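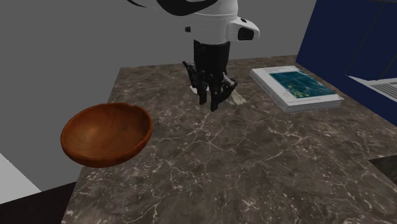 I've put off writing about benchtops for months, mostly as I knew I'd go on a bit (sorry in advance!). We lived with the old cream laminate for far too long, and when it finally started lifting beside the sink I had to get serious and learn the difference between marble, granite, porcelain and all the rest of it. My heart was always set on something dark. A brown and grey mottled top with pale veins wandering across it looks gorgeous with a reddish-brown bowl sitting on it, and I could stare at those little whitish and pinkish flecks all day. My other half wanted plain white. We didn't speak for most of a Bunnings trip, and then we went to look at actual slabs, which I should have done in the first place.

The yard we used was Lopes, out past the showgrounds, and I can't recommend going in person enough. A sample the size of a biscuit tells you nearly nothing about a patterned stone! You might get a chip with one faint line through it and then the slab turns up looking like a road map. At Lopes they let you walk up and down the racks and tape off the bit you want, so I marked mine to keep the busiest veining away from the cooktop, where I knew I'd be squinting at it looking for splatters.

Now, money. I'd set aside an extra $2000 on top of the slab for "bits", thinking that was generous, and it went on the sink cut-out, a second bloke to help carry, and getting the plumber back to reconnect everything. Removing the old tops was another $273, which I hadn't thought of at all. Ask for the cut-outs and edges to be listed separately on the quote. Mine were lumped together and it took three phone calls to work out what I was paying for. Oh, and check whether your cabinets are level before anyone comes to measure. Ours weren't, and the installer was very polite about it.

The week with no kitchen was grim. We washed up in the laundry tub and ate a lot of toast, and I found a colander I'd thought was lost in the move. If you can borrow a camp stove, do.

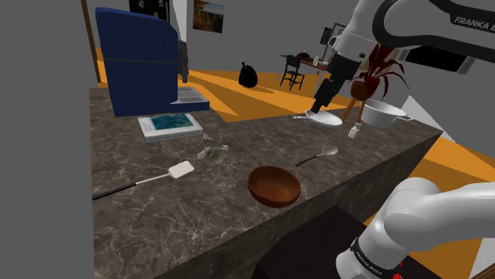
Do dark stone benchtops need sealing?

It depends on the stone. Natural marble and a lot of granites are porous and want a sealer, while porcelain generally doesn't. Put a few drops of water on a spot you don't mind about, leave them for 20 minutes and wipe up. If there's a darker patch left behind, it's time to seal.

I did ours in March with a tub of Omis, which went on easily enough, although I'd open every window you've got. Two thin coats, buffed off with old T-shirts. I left the first coat on too long near the pantry end and got a hazy smear that took ages to rub out, so please read the tin and don't answer the phone halfway through like I did. For everyday wiping I've been using Wellix, and warm water with a tiny squirt of dish soap does very nicely when that runs out. Keep vinegar and lemon well away from marble. I know every cleaning hack on the internet is vinegar. It'll etch the surface, and on a dark polished top you'll see every dull ring when the sun comes in.

A few of you wrote in after last issue asking about fingerprints and dust. Yes, dark tops show both! Flour is the worst of it in our house, and the veining helps a lot with crumbs (perhaps too much, I once leant on half a crumpet in my good cardigan). A honed finish is kinder for fingerprints than polished, though it seems to grab oil a bit more, so wipe up after you've been frying. I use a microfibre cloth and go over it dry at the end of the night.

I also get asked about hot pans. Use a trivet. I don't care what the brochure says, sudden heat can upset stone and it can certainly upset a sealer, and a cork mat costs next to nothing.

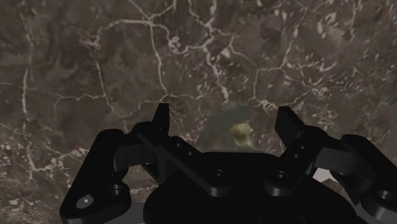

## Offcuts and what's on next

If your installer offers you the offcuts, say yes. I had a piece cut down for a pastry board and another that sits under the pot plants on the back step, and Lopes smoothed the edges for a bit extra. They're heavier than you'd expect, so bring a mate.

The Rendotness mailing list has just gone past 1000 readers, which has made my whole month, thank you all! Next issue I'm tackling splashbacks, so send me your grout disasters and your favourite tile shops. Anything that reaches me after 30/05/2024 will go in the one following.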